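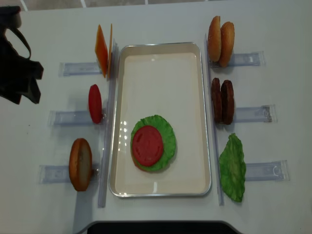 The burger table, tray in the middle, with lettuce and tomato down first.

From: Catering list, Marikar hall
Date: 01/08/2024
Subject: Re: Layout for the burger table

The earlier message said:

> Could somebody post the layout from the Nendach site? We are
> setting up the same thing at Pralilden and I can't remember
> which side the buns go on. Also, do we need the deep tray or
> the shallow one? We have 139 people booked and I would like
> to get the order of things settled before then.

The buns are on both sides. Two halves stand at the top right with the domes facing out, and there is another half at the lower left. The patties go below the buns on the right. Cheese is top left with the tomato under it. Everything stands on edge in the clear holders, so you can take a piece without disturbing the rest.

Either tray will do. We use the metal one with the flat bottom and put it lengthways down the table. Keep the holders close up to it on both sides or you will be reaching across all evening.

For 139 I would set up 3 tables. We did almost 154 in December with two and the queue went out of the door. Allow 5 minutes to refill each one.

Cerkeo still have our spare holders. They will lend them out if you ask a week ahead, but they want them back washed and in the same box.

Can you let me know which entrance you are using at Pralilden? The side door was locked last time.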